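How to Start a Brick Build Without Losing the Afternoon

Most guides to building with bricks begin at the second layer, by which point the damage is done. The first layer decides everything, and it goes on the baseplate, so start with the baseplate.

1. Clear a hard, smooth surface. Carpet eats small pieces and returns them to bare feet at 2 a.m.

2. Pull only the pieces you need. My tub holds 2386 bricks by the count on the Pilley storage label, and I have never needed more than 212 for anything worth showing a visitor. Tip out the lot and you'll spend the evening admiring it.

3. Keep the loose bricks off the plate. Beside it or above it is fine. If you're sorting by colour, leave a finger's width between pieces, and stop before you start ranking the blues.

4. Place one brick, lengthwise, near the middle. Press straight down until it sits flat. Everything else is measured from this brick, so choose a colour you can find again — black on a grey plate is hard to beat.

5. Count studs outward from it, not inward from the edge. I built most of the Sikincombe town hall from the edge in, and its front door opens onto a wall.

Loose bricks off to the side, with a grey plate to build on:

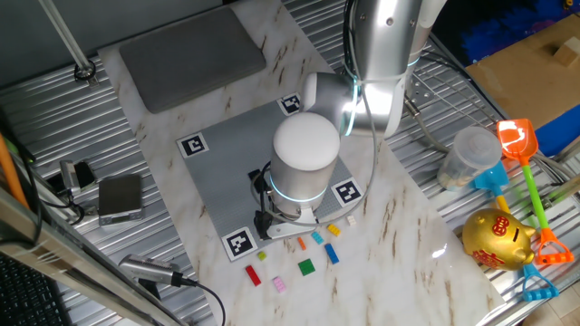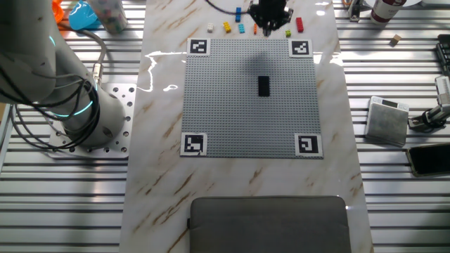 6. Add the second layer across the joins of the first, like any bricklayer would. Stacked columns look tidy and fall over at the first sneeze.

7. To get a stuck flat piece off, slide the edge of another flat piece under it. Teeth work too, as my dentist in Partanen has noted with some interest.

Leave the plate where it is overnight if you can. If the table is needed for dinner, carry it level, with both hands underneath, and let someone else get the door.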